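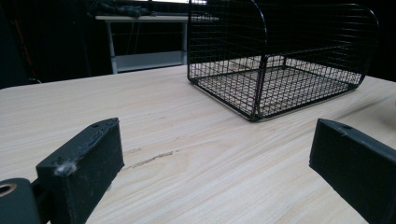
Figure 4. The gripper fingers open over the wooden table, with the black wire-mesh holder behind them.

4.2 What changed for the people at the table

I went into this part of the study expecting to hear about speed, and speed barely came up! What the crew at Bralleck wanted to talk about was their hands. Before the handheld grippers came in, putting cups and small kitchen goods away was something you did while chatting (Socorro Sotelo told me she used to plan her whole weekend that way). Now the same job is done through two stiff black fingers, and every grasp gets recorded so that the Gisen arm can learn from it later. She said the first week felt like eating soup with mittens on.

We interviewed each worker twice, once at the start and again in November, and the second round is where it gets interesting.
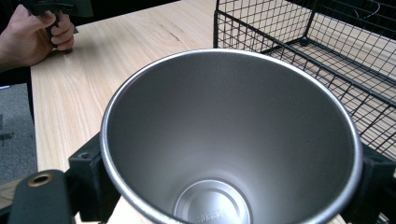 Howard Sugden, who had the longest time on the old packing line, told us he had started to notice his own habits – which side he comes in from, how hard he squeezes, when he lets go. He liked that part. He was less happy about the pace, because a recorded session runs 40 minutes with no wandering off, and his wrist complained well before that. Socorro had the same trouble and asked for a shorter session, and I think she was right to.

The other big change is who gets asked. On the old line the shift lead decided how things were done and that was that. With the grippers, the engineers kept coming over to ask the crew why they had picked something up a certain way, and people got pretty good at explaining it (sometimes at great length, as my 65 pages of transcript will show). Whether that lasts once the arm takes over more of the sorting is a separate question, and I come back to pay and job titles in Section 5.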